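Playtesters wanted for Sellasmont (paid, remote)

Hi! I'm Hanneke Verhoeven, and for longer than I care to admit I've been making a slow, talky mystery game called Sellasmont. You play a night clerk at a hotel in the port of Bresteck, the guests all lie to you, and you decide who gets their key back in the morning. The script is finally at a point where I need people who aren't me to break it.

I'm looking for 18 players for a closed test in June. You'd play through twice on your own computer, write down wherever you got bored or lost, and then have a video chat with me or Marijke Bakker, our writer (she wants to hear the mean stuff too!).

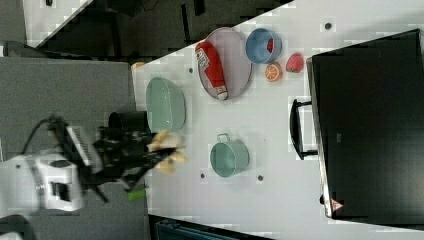 CALLS & OPPORTUNITIES

You don't need any testing experience. I'd love a mix of people who live on visual novels and people who normally skip all the dialogue. You do have to be 18 or over, read English comfortably and have a Windows PC.

Each tester gets $37 per playthrough, plus a key for the finished game and your name in the credits.

To sign up, use the contact form on the Rulldale site, put "night clerk" in the subject line, and tell me the last game you quit halfway and why.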